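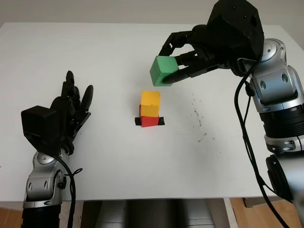

OK I need to talk about colored wooden cubes for a minute, because I have been thinking about them since Saturday and my family has stopped listening.

Red, yellow, green. The same three colors as the set my grandmother kept in a cookie tin, and I swear my hands remembered the size of them before I did.

The best setup I know: plain white table, short strip of black tape, red cube on the tape. Now you have a spot! Everything goes up from there. A stack with a spot is a completely different game from a stack just anywhere.

Ngân Lâm taught me the tape thing years ago at Kouris (the play cafe, not the bakery) and I've never gone back. Tape a little longer than the cube, so it sticks out on both sides and you can see if you're centered.
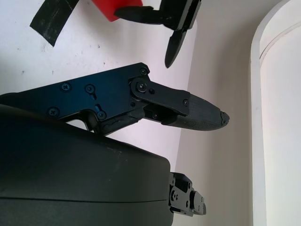
Scuffs, screws and a chipped fingertip, up close.

Worn stuff makes me so happy, by the way. Yellow has little marks on its front and I love it more for them. My old Grustimport set had 43 pieces and the ones with dents were always picked first. Always!

Somebody asked about order. Red on the bottom, yellow in the middle, green on top. Yes it's an upside-down-ish traffic light. Yes it bothers my brother. Polyxeni Andreadis does green on the bottom and we're still friends, barely.

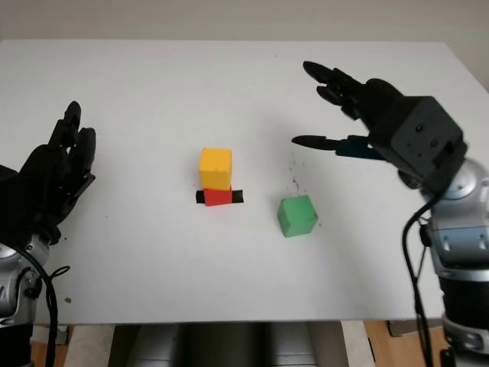 And line the edges up if you want to, but a tiny bit off is fine. I like seeing a sliver of the lower color peeking out at the side. Looks like somebody made it.

Three cubes sounds like nothing, I know. My record is 13 high, on the kitchen floor at Ulen, and I still think the short stacks are more fun. You look at each one properly.

Also, matte white tabletops are so good for this. Green on a shiny brown table just sort of sinks. Green on white and the top face goes almost yellow, then the front is this deep leafy color. Same cube! Two greens!
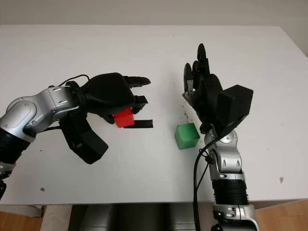 Red does it too, only less. Lighter top, darker front, and nice crisp edges on it.

If you have a tin of these in a closet, get them out tonight. Wipe the table, put the tape down, start with red. Then show me, I want to see everybody's stacks.

(Cuduvside people, I'm bringing mine next time. Save me a corner of the big table.)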